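Category: Open data / Text and language

Clirnel Recipe Card Corpus

Clirnel is a set of typed transcriptions of handwritten household recipe cards. The cards come from box lots bought at estate sales in and near Granmont. The set holds 3033 cards. Each card is one record.

## What is in the set

One plain text file per card, plus a single table called cards.csv. The table has 5 columns:

- card_id
- box
- title
- category
- legibility

The box column tells you which lot a card came from. There are 36 boxes. Cards within a box are numbered in the order they were filed when we opened it, so dividers and sections are more or less kept. Two boxes had been dropped at some time before we got them and their order means nothing. These are marked in boxes.txt.

Titles are copied as written. If the card has no title, the field is blank. We did not make titles up.

## Transcription rules

Spelling is left alone. "Tumeric" stays "tumeric." Abbreviations are also left alone, including the capital T and small t for tablespoon and teaspoon. Where the writer did not keep the two apart, the typist entered what the letter looked like and added a question mark in square brackets.

Fractions are typed with a slash (1/2, 3/4). Crossed-out words go inside double tildes. Notes in a second hand go at the end of the file after a line reading NOTE. Drawings are not recorded.

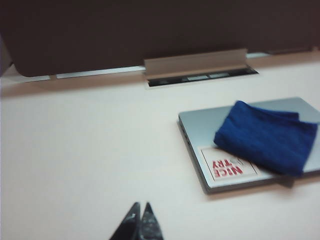
Oven temperatures are given as on the card. Many older cards say only "slow oven" or "quick oven," and these have not been turned into degrees. The same goes for can sizes. A "No. 2 can" is typed that way and you will need your own table to convert it.

Every card was typed twice, by different people, and the two versions were compared with a diff. Where they did not match, a third reader went back to the card.

## Legibility scores

Scores run from 1 (mostly unreadable) to 4 (clean). A card with a 1 may have up to half its words replaced by [illegible]. If you want running text for language work, drop the 1s. If you are only counting ingredients, the 2s are usable.

## Known problems

- The desserts category is much larger than the rest. People seem to have written down cakes and kept supper in their heads.
- Box 17 has many clipped newspaper recipes pasted to cards. Only the handwritten parts were typed.
- Brand names have not been checked.
- Category labels come from the dividers where there were dividers. Otherwise we picked one, and some picks are poor. Pickles and relishes are split between two labels.

## Privacy

Surnames, street addresses and phone numbers have been replaced with [name], [address] and [phone]. First names were kept when they are part of a dish title. If you find something we missed, send the card_id and it will be fixed in the next release.

## Changes

02/11/2024: Fixed bad line endings in Gwynne lot. Removed duplicate cards. Rewrote boxes.txt.

The October release had the legibility column reversed. Please do not use it.

## License

Free to use and share with credit to the Clirnel corpus. No scans are included.

Related items

Gwynne Church Cookbook Index
Jilamer Seed Packet Text
Granmont Grocery Ads, Word List
Typing Guide for Handwritten Cards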